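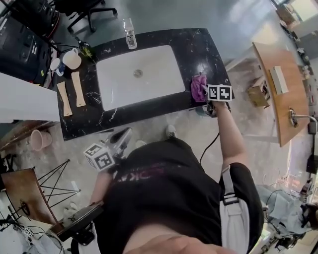
Trollwood Hand-Held Gripper Kit – two-week review

The Trollwood kit is a pair of hand-held grippers for recording household tasks that a robot arm will later be trained on. You hold one in each hand, do the job, and the software turns the motion of the two marker cubes into a track. I paid for ours, and we used it mostly for counter wiping and sink work, with a cloth and the usual clutter left out.

Setup took one Monday morning. The grippers come assembled. The cubes screw on top and have to be registered one at a time, and the manual is poor on this step. It tells you to rotate the cube "until complete" and gives no sign of what complete looks like. The status light goes from amber to green, so wait for that. Rosângela Leite did the second gripper after I had worked out the first, and hers took a quarter of the time.

Grip is good on cloth. The jaws hold a folded rag firmly enough to push down on stone and drag it up to the edge of a sink. Mugs are fine by the handle. Flat wooden utensils lying on a counter are harder, and I got into the habit of sliding them to the edge first. Thin glass I would leave alone until you know how hard you are squeezing.

The weight is all out in front of the hand. For short tasks it doesn't matter. After an hour of wiping, my right forearm was sore, and I started letting the idle hand hang between passes. The strap helps with the rest of the gear but does nothing for the wrist.

Tracking was better than I expected. We recorded 700 takes and the software rejected 97 of them, nearly all for a cube turned away or covered by a sleeve. Short sleeves are worth the trouble. Polished counters and floors did not bother it, even with the overhead lights on.

The cable is my main complaint. It runs back along the arm and catches on drawer handles. Trerna sells a clip set that fits, and I think Trollwood should put one in the box. The older Arruda grippers we used before had a worse cable but a softer trigger – I still miss the trigger.

Price was $1,639 for the pair, with a case and spare jaw pads. Shipping took 7 days from Skarkau, the only dealer that had it in stock in May. The pads are wearing evenly so far.

Four stars. I would buy it again for kitchen work, and I would order the clips at the same time.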